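Section 4 – Laying out the play kitchen table

Do this before the kids come in. Takes a few minutes once you know it.

Before you start
Wipe the tabletop. Check each piece for cracks or sharp edges – anything damaged goes in the Pristel return bag, not back on the table. Small toy foods are a choking risk for under threes. Keep them up high.

1. Big pieces first. Pan in a corner, plate toward the middle, colander on the other side of the plate. Leave gaps, kids need room to get a hand in.

2. Slotted spatula goes with the pan. Handle doesn't have to line up with anything.

3. Mug next to the colander. Blue cup further along, so the two dont get swapped.

4. Ketchup bottle on the plate, lying down. Standing up it gets knocked over in the first minute.

5. Toy foods last. Spread them out – banana near the mug, orange fruit and the little red ones around the plate. No piles.

A finished table, with the bottle across the plate and the fruit spaced out:
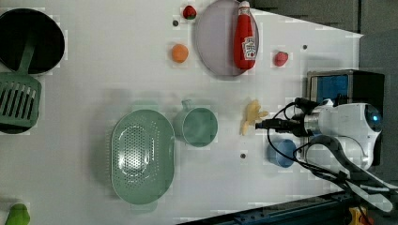
6. Check against the packing card. Set no. 625 has its own card, don't use the one from set 42. Missing piece? Write it on the back and tell Araceli Montes before you open the room.

Note: the table has small holes in the top. Leave them clear, crumbs and modeling clay get in there and its a pain to dig out.

Caution: play pieces only. Never put the pan on a real stove and don't serve real food off the plate or out of the cups.

Packing up
Foods in the bag first, then mug and cup. Pan and colander at the bottom of the Cloltura bin, plate on top. Lid on, bin back on the low shelf.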